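홈 > 자료실 > 로봇 학습 > 데이터 수집 튜토리얼 3편

탁상용 로봇팔로 집기 시연 데이터를 모으는 방법: 장난감 정리 과제

작성일: 2021년 11월 25일

이 글은 Nukine 프로젝트의 데이터 수집 과정을 정리한 세 번째 글입니다. 첫 번째 글에서는 팔의 조립과 영점 조정을, 두 번째 글에서는 조종 장치를 연결하는 방법을 설명했습니다. 이번 글에서는 사람이 로봇을 조종하여 물건을 집는 시연을 기록하고, 그 기록을 학습에 사용할 수 있는 형태로 저장하는 순서를 설명합니다.

저는 한국어가 모국어가 아니므로 어색한 표현이 있을 수 있습니다. 명령어와 설정 이름은 원래 프로그램에 있는 그대로 적었습니다. 틀린 부분을 발견하시면 댓글로 알려 주시기 바랍니다.

1. 무엇을 모으는가

우리가 모으는 것은 "에피소드"입니다. 에피소드 하나는 팔이 시작 자세에 있을 때부터 물건 하나를 집어서 그릇에 넣고 다시 시작 자세로 돌아올 때까지입니다. 에피소드마다 다음 네 가지를 저장합니다.

- 손목 카메라의 영상
- 고정 카메라의 영상
- 관절 각도와 그리퍼의 열린 정도
- 과제를 설명하는 한 문장 (예: "빨간 블록을 그릇에 넣으세요")

우리는 9월에 첫 번째 수집을 시작했고, 지금까지 2,511개의 에피소드를 기록했습니다. 그중에서 494개는 나중에 제외했습니다. 제외한 이유는 6번 항목에서 설명합니다. 처음 하시는 분은 이렇게 많이 모을 필요가 없습니다. 과제가 하나이고 물건의 종류가 적으면, 84개 정도의 좋은 에피소드로도 첫 학습을 시험해 볼 수 있습니다.

2. 준비물

- 그리퍼가 달린 탁상용 로봇팔. 우리는 Darnard 팔을 사용합니다.
- 손목에 고정하는 작은 카메라 한 대와 책상 옆에 세우는 카메라 한 대
- 조종용 팔 또는 조종기
- 기록 프로그램 Grania가 설치된 컴퓨터
- 밝은 색의 책상면
- 블록, 인형 등 집을 물건과 그릇 하나

책상면은 무늬가 없는 것이 좋습니다. 우리는 처음에 나뭇결이 있는 책상을 사용했는데, 갈색 물건과 배경이 잘 구분되지 않았습니다. 반대로 너무 반짝이는 면은 천장의 조명이 비치므로 권하지 않습니다.

물건은 딱딱한 것과 부드러운 것을 섞으십시오. 블록은 잡는 위치가 거의 정해져 있지만, 인형은 잡는 곳에 따라 모양이 변합니다. 딱딱한 물건만으로 학습한 모델은 인형 앞에서 그리퍼를 너무 일찍 멈추는 경우가 많았습니다.

3. 카메라 설정

손목 카메라는 그리퍼의 두 손가락 끝이 화면 아래쪽에 보이도록 고정합니다. 손가락 끝이 보이지 않으면 모델이 물건과 손가락 사이의 거리를 배우기 어렵습니다. 고정한 후에는 나사를 한 번 더 확인하십시오. 수집하는 도중에 카메라가 조금만 기울어져도 앞의 데이터와 뒤의 데이터가 서로 맞지 않게 됩니다.

설정 순서는 다음과 같습니다.

(1) Grania를 실행하고 장치 목록에서 두 카메라를 선택합니다.
(2) 자동 노출과 자동 화이트밸런스를 끕니다.
(3) 그리퍼를 완전히 열고 화면을 확인합니다.
(4) 그리퍼를 완전히 닫고 다시 확인합니다. 두 경우 모두 손가락 끝이 화면 안에 있어야 합니다.
(5) 기준 화면을 한 장 저장합니다. 다음 날 시작하기 전에 이 화면과 비교합니다.

초점은 손가락 끝이 물건에 닿는 거리에 맞춥니다. 멀리 있는 물건이나 화면 가장자리에 있는 물건은 흐리게 보일 수 있습니다. 우리 경험으로는 이것이 학습에 큰 문제가 되지 않았습니다. 그러나 집으려는 물건이 마지막 접근 단계에서도 흐리면 초점을 다시 맞추어야 합니다.

4. 물건을 놓는 방법

물건의 배치는 데이터의 품질에 큰 영향을 줍니다. 초보자가 자주 하는 실수는 물건을 항상 같은 자리에 놓는 것입니다. 그러면 모델은 물건을 보지 않고 자리만 외웁니다.

우리는 배치를 세 단계로 나누었습니다. 첫 단계에서는 물건을 하나만 놓습니다. 두 번째 단계에서는 두세 개를 서로 떨어지게 놓습니다. 세 번째 단계에서는 여러 물건을 섞어 놓고, 그중 일부는 가까이 붙입니다. 세 번째 단계에서는 그리퍼가 책상 가까이 내려오면 일부 물건이 손가락에 가려집니다. 이런 장면도 꼭 필요합니다.

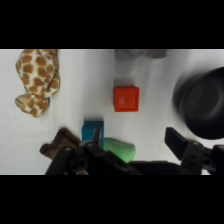 손목 카메라로 본 세 번째 단계의 작업 화면. 블록과 인형이 함께 놓여 있고, 파란 블록의 아래쪽은 왼쪽 손가락에 일부 가려져 있다.

인형은 똑바로 세워 놓지 않아도 됩니다. 옆으로 눕힌 상태, 뒤집힌 상태, 머리가 팔 쪽을 향한 상태를 모두 기록하십시오. 위의 화면에서 기린 인형은 옆으로 누워 있습니다. 이 인형처럼 긴 물건은 방향에 따라 잡아야 할 곳이 달라지므로, 블록보다 더 많은 에피소드가 필요합니다.

색도 생각해야 합니다. 과제 문장에 "빨간 블록"이라고 쓰려면 책상 위에 다른 색의 블록도 있어야 합니다. 블록이 하나뿐이면 모델이 "빨간"이라는 말을 배울 이유가 없습니다. 그래서 우리는 두 번째 단계부터 색이 다른 블록을 함께 놓습니다.

배치를 바꾸는 간단한 규칙은 다음과 같습니다.

- 에피소드가 끝날 때마다 물건 한 개 이상의 위치를 바꿉니다.
- 다섯 에피소드마다 모든 물건을 다시 놓습니다.
- 목표 물건이 항상 가운데에 오지 않게 합니다.
- 그릇의 위치도 가끔 옮깁니다.

5. 시연을 기록하는 순서

(1) 팔을 시작 자세로 보냅니다. Grania에서는 "home" 버튼을 누릅니다.
(2) 과제 문장을 입력합니다. 문장은 기록을 시작하기 전에 정해야 합니다. 집은 다음에 문장을 쓰면 실수가 많아집니다.
(3) "record"를 누르고 1초 동안 기다립니다.
(4) 목표 물건의 위쪽으로 팔을 옮깁니다. 이때는 그리퍼를 열어 둡니다.
(5) 천천히 내려가서 물건을 잡습니다. 잡은 후 잠깐 멈춥니다.
(6) 물건을 충분히 들어 올린 다음 그릇 쪽으로 옮깁니다.
(7) 그릇 위에서 그리퍼를 엽니다.
(8) 시작 자세로 돌아와서 "stop"을 누릅니다.

속도는 일정한 것이 좋습니다. 익숙해지면 조종하는 사람이 점점 빨라지는데, 처음의 느린 시연과 나중의 빠른 시연이 섞이면 모델의 동작이 불안정해집니다. 우리는 한 사람이 71개의 에피소드를 기록하면 조종하는 사람을 바꾸었습니다. 숫자 자체에 특별한 의미는 없고, 우리 팀에서 집중력이 떨어지기 시작한 지점입니다.

물건을 한 번에 잡지 못했을 때는 어떻게 할까요? 다시 시도해서 성공했다면 그대로 저장하십시오. 실패한 다음에 고치는 동작도 모델에게 도움이 됩니다. 다만 메모 칸에 "retry"라고 적어서 나중에 따로 찾을 수 있게 합니다. 물건이 책상 밖으로 떨어졌다면 기록을 중지하고 삭제합니다.

6. 검사와 제외

하루의 수집이 끝나면 그날의 에피소드를 검사합니다. 전부 처음부터 끝까지 볼 필요는 없습니다. Grania의 미리보기에서 시작 화면, 잡는 순간, 마지막 화면을 차례로 확인하면 됩니다.

다음과 같은 에피소드는 제외합니다.

- 과제 문장과 집은 물건이 다른 경우
- 손목 영상이 중간에 끊긴 경우
- 사람의 손이 작업 공간에 들어온 경우
- 관절 기록과 영상의 시간이 맞지 않는 경우

우리 데이터에서는 네 번째 경우가 가장 많았습니다. 원인은 카메라 두 대를 같은 USB 허브에 연결한 것이었습니다. 카메라를 각각 다른 포트에 연결한 후에는 거의 발생하지 않았습니다. 이 문제는 영상만 보면 발견하기 어렵습니다. 그리퍼 값의 그래프를 영상 옆에 놓고, 손가락이 닫히는 순간이 서로 일치하는지 확인하십시오.

제외한 에피소드는 바로 지우지 말고 다른 폴더로 옮기는 것을 권합니다. 우리는 시간이 맞지 않는 기록 중 일부를 나중에 보정해서 다시 사용했습니다.

7. 저장과 변환

검사가 끝난 폴더는 Olaniyan 형식으로 변환합니다. 명령은 다음과 같습니다.

grania export --format olaniyan --input ./episodes --output ./dataset

변환 전에 폴더 이름에 한글이나 빈칸이 없는지 확인하십시오. 빈칸이 있으면 변환은 끝나지만 과제 문장이 빈 상태로 저장되는 오류가 있습니다. 변환 후에는 에피소드 몇 개를 열어서 문장이 들어 있는지 직접 보는 것이 안전합니다.

학습용과 검증용은 에피소드 단위로 나누어야 합니다. 한 에피소드의 화면들이 양쪽에 들어가면 검증 결과가 실제보다 좋게 나옵니다. 우리는 여기에 더해서, 검증용에만 나오는 배치를 따로 준비했습니다.

다음 글에서는 변환한 데이터로 첫 번째 모델을 학습시키고, 같은 책상에서 시험하는 방법을 설명하겠습니다.

공유 12 · 댓글 5

문의: 자료실 문의 게시판 | © 2021 Nukine 프로젝트 | 맨 위로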